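Chapter 6
Working in Simulation: The Tabletop Sorting Project

In this chapter you will:
Set up a shared simulated workspace for your team.
Write and test a pick-and-place routine for a single arm.
Keep a trial log that another team can read and repeat.
Prepare for the design review described in Section 6.5.

Key terms: simulation, scene file, end effector, grasp pose, trial, seed, failure mode

In Chapter 5 each team planned a motion on paper and then described it to a partner, who acted it out step by step. Most teams discovered that a plan that seemed complete still left out something important, such as how high to lift an object before moving it sideways. The present chapter takes up the same problem with a software model in place of the partner. The model will follow instructions exactly as they are given, including the ones that were not meant.

The Tabletop Sorting Project was first offered as a June workshop at the Nodville Technical School, where it was developed by Sepehr Akbari and Hiyori Ikeda for students in their second year of robotics. It has since become the central project of this course. Teams of three or four students share one scene file and one code folder. Each team is responsible for moving a set of small objects to assigned places on a table, first one at a time and later in a fixed order. The work is done in Cirkell, the simulation package installed on the laboratory computers. Students who wish to work at home may do so with the student version, which opens the same files but runs more slowly.

The task may look simple. A person can clear a table without thinking about it, and will change grip for a bottle or a small cube without being told. A robot program must state where each object is, from which direction the gripper should approach, how far the fingers should open, and what should happen if the object is not where it was expected to be. These choices are the subject of Sections 6.2 and 6.3. 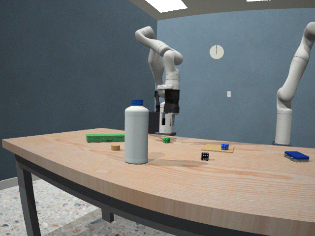
Figure 6.1. A simulated workspace with two arms. The objects differ in height and shape, from an upright bottle to dice.

Before writing any code, each team should study its workspace and agree on names for the objects. This step is often skipped, and teams pay for it later. When one student writes "block" and another writes "box," the program may run without an error and still send the arm to the wrong place. Names should include a color wherever two objects share a shape. In Figure 6.1, for instance, the word "die" alone would not be enough, as the green, black, and blue dice would all answer to it. The blue die also rests on a flat pad, so its height above the table must be entered separately from that of the other two.

Teams should next decide on an order of work. A tall object can block the path to a shorter one behind it, and a lift height that is safe for a die may not be safe near a bottle. The first exercises use only one arm. The second arm is introduced in Section 6.4, together with the rules for sharing space -- students should not attempt to move both arms before completing that section.

How the Project Is Graded

The project is worth 400 points. The largest part is given for the trial log, and a team whose program fails often but whose log explains the failures clearly can still earn a high mark. Each team must record at least 30 trials by hand before it is allowed to use the automatic test script. The script then runs the routine 1,000 times, with small changes to the starting positions, and reports the number of successful placements. Teams should save the seed used for each run so that the results can be repeated.

A trial is counted as a success only when the object has been released at its assigned place and the gripper has moved clear of it. An object that falls over after release is recorded as a failure, even if it lies inside the marked area.

From the Project Notes

The following entry was written by Nokuthula Baloyi, whose team, Erkine, completed the project in an earlier term. It is reprinted with her permission.

"We spent two class periods changing the closing speed of the gripper. Shota Hirose then read through our log and saw that every failed trial had the same approach height. We had typed it once on the first day and never looked at it again. After that we put all the fixed values at the top of the file, with the date and the initials of the person who set them."

Warm-Up Activity

Work with your team and without a computer. Place five small objects on a desk, at least two of them alike in shape. Write the names your team will use, the order in which the objects will be moved, and the direction of approach for each one. Exchange your sheet with another team and follow their instructions exactly as written. Mark every point at which you had to guess, then return the sheet. Keep the corrected copy in your project folder, as you will need it for Exercise 6.1.

6.1 Opening the Scene File

Log in with your team account and open the folder named Hosoda, which holds the starting files for this chapter. Make a copy before changing anything. The original is read-only, and work saved under its name will be lost when the session closes.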